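29 May 2026, dye bench, Zirnstead

Madder day! Bath 7 came out of the pot at lunchtime and it is the best red we've had since March, a proper brick red with no brown creeping in at the ends of the skein. I had to walk it over to the window twice just to look at it again.

Recipe, before I forget: 84 g wool, alum mordant overnight, chalk in the water (the hard stuff from the yard tap, not the filtered). Kept the heat low the whole way, lid off, stirring whenever I passed. Four dips with a full airing between each. The second dip looked hopeless, a sort of tired salmon, so don't panic if yours does the same.

Also tried the leftover bath on linen. Pale coral, a bit streaky near the knot, but I love it and want a whole tablecloth. Tied too tight, I think. Will retie looser. 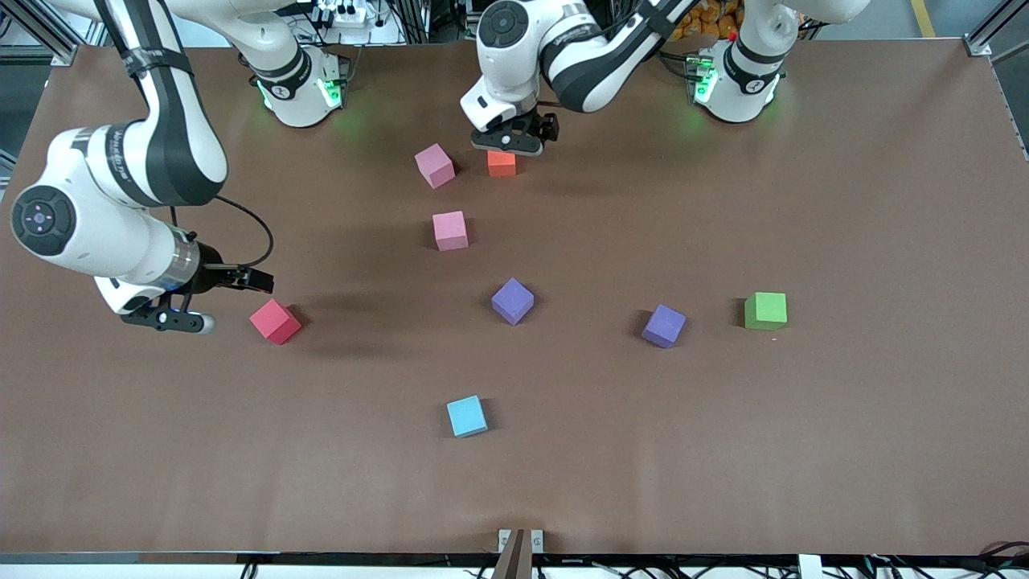
Apinya Suksawat reckons the chalk is doing most of the work and that I should run the same bath without it before getting excited. Fair point, and I'm excited anyway. She also wants the roots ground finer; mine still had lumps like gravel in them.

So, next: 2 skeins side by side from the same bag of roots, one with chalk and one without. Same pot size, same wool. Pornthip, please leave me the big enamel pot if you can, the small one crowds the yarn and I get blotches.

Light test strips for bath 7 are taped up in the south window, half covered with card. Please don't move them! Spent roots are drying on the rack and I want one more pink out of them.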